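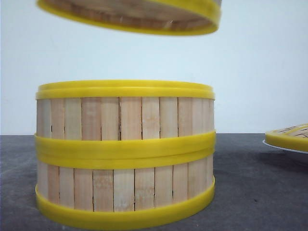
Akcombe Supper Club
Minutes of the planning meeting, Sunday, February 25, 2018

In the chair: Ardalan Ansari
Apologies: the Gunnlaugssons (snowed in, but they sent cookies with a neighbor, and the cookies were gone before item 2!)

1. Last minutes
Read and approved. One fix: the soup was leek and potato, with no celery in it.

2. Dumpling night
What a night! We sold 40 tickets and took in $540, our best yet. The pork and chive went first, then the mushroom. Ardalan thanked everyone who stayed late folding, and especially the kids' table, whose dumplings looked like small hats and tasted wonderful. Several people asked for the dipping sauce recipe, so here it is for the record: soy sauce, black vinegar, a spoonful of sugar, grated ginger and as much chili oil as you dare.

3. August picnic
Long and very happy discussion. Agreed on cold noodles, corn salad and peach hand pies. Tramov Park is our first choice, with Gandemen Hall as backup if it rains. A second dessert was proposed and nobody objected, so we will have blueberry bars too. Lee will test the bars with less sugar and bring both batches next time (we are all looking forward to that vote).

4. Recipe booklet
17 recipes in so far. Please write out "tablespoon" or "teaspoon" in full, after the baking soda mix-up in the draft. Still missing: the flatbread, the pickled carrots and Ardalan's rice pudding.

5. Other business
Three aprons and a blue casserole lid are waiting to be claimed in the hall kitchen.

Next meeting: same place, 3 p.m. Bring a snack to share.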